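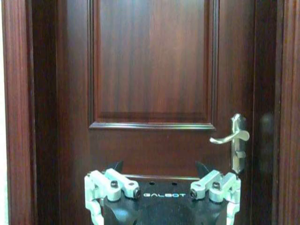

Wrist camera, approach pose, lever on the right.

Thread: Lever door task, protective stop during handle press

skimo_rig2
Posted 11th June

Looking for a second opinion on a fault before I change anything else.

Task is a standard door open: approach, close on the lever, press down, pull the latch clear, push through. Door is varnished dark wood with a satin metal lever, hinges on the left. The gripper is the GALBOT one in the picture, fingers open at approach.

The cell ran for weeks without trouble. Now the arm goes into a protective stop partway through the press. The log shows force on the vertical axis climbing past the 60 N limit before the lever reaches the end of its travel. On the last fault the fingers stayed closed on the lever with the arm locked, and we had to release the brakes by hand to get it off. Lever is fine. There is a small dent in the rubber on one fingertip.

It has happened 6 times. No pattern by time of day. Same controller version since February.

What I have checked: payload setting, tool center point, force sensor zero, cable routing at the wrist. All good.

tortner
Reply 1

Is the force sensor zeroed in the approach pose or at home? If at home, you are carrying an orientation error into the press. With a gripper that heavy you can lose a good part of your margin before you touch anything.

Thaddäus

skimo_rig2
Reply 2

At the approach pose, after a short settle. Residual is under 2 N every time.

e_magalhaes
Reply 3

Where does your lever pose come from? I would look there before the force side. A glossy door is a bad target for depth. We had a varnished one at Lehner and the depth on the panel was wrong by several millimeters wherever the light hit it. The lever itself came back as holes.

There is a sheen on the upper panel in your picture and a dark smudge on the right side of the frame at handle height. If that is a reflection, your segmentation may be picking it up as part of the handle. Compare the detected pivot against a measured one.

Érica

skimo_rig2
Reply 4

Pose comes from wrist RGB plus depth, averaged over 5 views. I can measure the pivot by hand and compare. Will do that next.

a_brunner
Reply 5

I disagree with looking at vision first. If the pivot estimate were bad you would see sideways force, and you say the climb is on the vertical axis. A stiff latch gives exactly that trace. Wood doors move with humidity. When the latch bolt binds in the strike plate, the lever gets hard to press, and 60 N at the end of a lever that short is not a big number. Put a hand gauge on it and press it yourself.

Also, why does a protective stop leave the gripper clamped? That worries me more than the stop does.

Alois

e_magalhaes
Reply 6

The sideways force argument only holds if the error is sideways. If the estimated pivot is too far from the fingertip, the arc is too flat and the fingers drag along the lever while pushing down. With rubber tips that can show up mostly as vertical load. Post the full force trace, all axes.

skimo_rig2
Reply 7

Results.

Hand gauge at the grip point: lever bottoms out at 22 N with the door closed, 19 N with it open. So the latch is not binding, at least not today.

Pivot comparison: the estimate is 14 mm too far right, toward the door edge. On the good runs I still have logs for, it was within 3 mm. In the bad runs the handle mask spreads onto the frame.

Full trace shows a component along the lever as well. I had been plotting only the vertical axis, so that one is on me.

a_brunner
Reply 8

Fair enough on the latch. I would still log the hand gauge value weekly. You now have one reading from one day.

tortner
Reply 9

14 mm on a lever of that size explains it. What changed, though? The door was glossy in February too.

skimo_rig2
Reply 10

A work light was moved to the other side of the cell. It is not in any change log. Turning it off brings the estimate back to within 3 mm. I have done ten presses with it off, no stop, peak 26 N.

m_masri
Reply 11

I handle safety sign-off for the Stokis cells, so I will come back to Alois's question, which has not been answered. The bad estimate is a nuisance. An arm locked onto a fixed object at 60 N with no release other than the brakes is a hazard, particularly with a person standing in the doorway.

What does your gripper do on a protective stop: hold position, hold force, or go limp? Did somebody choose that, or is it the default?

Maysoun

skimo_rig2
Reply 12

Holds position. It was set up for carrying, where dropping the part is the worse outcome. The door task inherited the same configuration.

m_masri
Reply 13

Then it needs its own. Hold for carry, and for doors a release that someone can trigger from outside the reach of the arm without getting near the wrist. I would not open automatically on every stop. A partly pressed spring lever will kick back when the fingers let go, and you want hands clear first.

s_mercado
Reply 14

Agree on the separate configuration, disagree on manual only. We run Pullier closers on our test doors and a held door can load the arm from the other side. We ramp finger force to zero over 2,000 ms after the stop, with a beacon on. The lever comes up slowly and no one has to reach in. Tested on our doors only, so treat the number as ours.

Sunita

m_masri
Reply 15

A ramp is acceptable if it still works with the main controller stopped. Many do not. Pull the network cable mid-press and see.

skimo_rig2
Reply 16

Current state:

Work light position is marked on the floor and added to the cell checklist.
Handle mask is clipped at the door edge, so anything on the frame is dropped.
Press aborts if force along the lever goes over 10 N, well before the main limit.
Door task has its own stop behavior, manual release from the pendant for now.

I tried Sunita's ramp on the bench. With the network cable pulled, the fingers held and the ramp never started. It stays off until the gripper firmware can run it locally. I have a ticket open and will post the answer when I get one.

a_brunner
Reply 17

Leave the light on for one batch after the mask fix. With it off you are testing the light and the mask together.

skimo_rig2
Reply 18

Running that batch now, with the doorway roped off.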